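Rye bread, week after week

September is when I start baking again, and I look forward to it all summer. The kitchen finally cools down at night, the windows can stay open without every fly in the county coming in, and I can leave a bowl of dough on the counter until morning without it climbing out and making a run for the sink. This year I decided to stop bouncing from recipe to recipe and bake one thing until I knew it properly. I picked rye. Dark, sour, dense, sliced thin with too much butter on it — that kind of rye.

I got hooked on it in Skorkstead, where we stayed for 2 nights on a trip that was supposed to be all hiking. The bakery by the harbor sold one loaf and one loaf only, and you had to be there before eight in the morning or you went without. I went without on the first day. On the second I was outside at half past seven in my rain jacket, and I ate the heel of that loaf on a bench with nothing on it, and it was so good I forgot about breakfast completely. It tasted a little like molasses and a little like apples, and there was something almost like coffee at the end. I've been chasing it ever since!

My starter is called Tai. It began as a wheat starter and I moved it over to rye by feeding it whole rye flour and water, equal weights, and being patient. The first feedings were dull. It sat there like wet cement and smelled like nail polish. Then one evening I lifted the lid and the whole top had cracked open like a dry riverbed, with bubbles all through it, and the smell had turned fruity and sharp. I called my sister over to smell it. She was very kind about it.

The flour comes from Grindholm, a small mill that sells a coarse rye meal and a fine one. I use 700 grams of rye altogether, mostly fine, with a good handful of the coarse kind soaked overnight. You want to soak it in hot water, cover it, and forget it. In the morning it's soft and slightly sweet, and it keeps the bread moist for days.

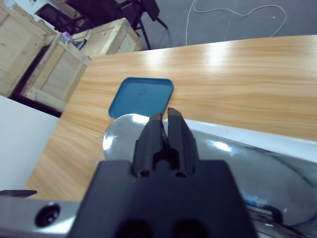

Naa Osei wrote under my last post that my loaves were gummy in the middle because I was cutting them too soon, and that a rye like this wants a full day wrapped in a towel before a knife goes anywhere near it. She also thought my dough was too wet by a good splash, and that I should let the starter go a couple of hours longer before mixing.

Well, Naa, you were right on the first count and I'm still arguing with you on the second. I wrapped the next loaf in a linen towel and put it on top of the fridge where I couldn't see it. The next evening it sliced like a dream. No smear on the knife, no sticky line along the bottom, and the flavor had gone deeper too, more sour and more of that apple thing I remember. But I tried the drier dough as well and I liked it less. It cracked on top in big ugly canyons and the crumb was tight. So the splash of water stays in for now.

The tin matters more than I expected. I had been using a wide loaf pan and getting these sad, flat bricks. Then Araba Aidoo lent me her Teletti, a tall narrow tin with a lid, and the difference was huge. The dough has nothing to do in there except go up. I grease it with butter, dust it with rye, and press the dough in with wet hands (very wet, or you'll be wearing it for the rest of the day). Then I smooth the top with the back of a spoon and wait for little pinholes to show through the flour. When there are a dozen or so, it goes in.

I start it at 475 with the lid on for twenty minutes, then turn the oven down to 300, take the lid off, and leave it in for a long, slow finish. The house smells incredible by the second hour. I've tried pulling it early and I always regret it. A dark crust is part of the flavor.

So far I've baked 3 I'd call good and a few that went to the chickens next door, who had no complaints. Next I want to try caraway, and maybe some toasted sunflower seeds, and I've been wondering about swapping part of the soaking water for strong black coffee. If you've done that, please tell me how much you used! I've got Tai fed and sitting by the stove, and another batch of meal soaking for tomorrow.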